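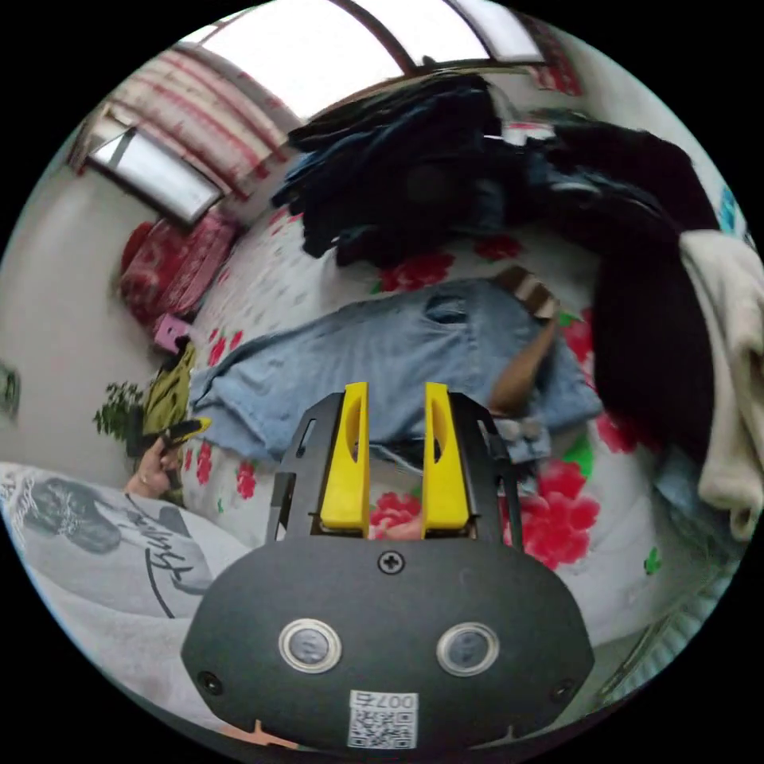 Gripper 007 over a denim piece, dark clothes heaped behind it.

Sondow Hand Gripper
Two yellow fingers, black housing, two lenses. 52 in stock at Kukavbridge. Item 1141.

Sold to laundries and clothing sorters who want folding recorded by the people who do it now. The brochure says it "frees staff for better work." We stock it and we're less sure. Kamlesh Prajapati ran a trial with four folders at Stultolside, and by his account they were slower with it all month – and still on piece rate. Ask who pays for those hours before you order.

Flat denim is a fair first job. Knits take longer to learn.

Price: $3,369 per pair, charger included. Returns until the end of August. Questions about staff terms go to Zubaida Kazmi, trade desk.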